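제목: 임몬트 보존철도 완주 기록, 다들 믿으세요?

선로지기
8월 행사에서 Dace Eglītis 씨가 브렐투트스테드역부터 종점까지 모든 역을 찍고 뛰어서 첫차를 이겼다는데, 저는 좀 의심스럽네요. 역마다 정차하는 증기열차면 애초에 느리지 않나요?

완행매니아
느려도 열차는 열차죠. 출발 시각이 같았고 중간역 확인 도장도 다 있다던데요.

선로지기
도장을 누가 찍었는지가 문제죠. 하게도른역은 승강장이 선로 건너편이라 건널목에서 기다려야 합니다. 그 시간은 뺀 건지 넣은 건지 공지에 없어요.

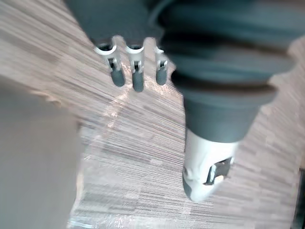 답글 4
dalia_k
그날 하게도른에 있었습니다. 건널목 대기 없이 통과하셨고 도장은 역무원이 찍었어요.

완행매니아
그럼 된 거 아닌가요. 참가비 낸 사람이 563명인데 다 한통속일 리도 없고.

선로지기
563명은 행사 전체 인원이고 완주 도전은 따로였어요. 그리고 "사상 최초"라는 말은 누가 확인했답니까? 예전 회보에 Saulius Ozoliņš 씨도 뛰었다고 나옵니다.

침목800
그분은 파르나둠역을 건너뛰었어요. 회보 다음 호에 정정 나갔습니다.

선로지기
그건 몰랐네요. 그래도 구간별 시각표 올라올 때까지는 보류하겠습니다.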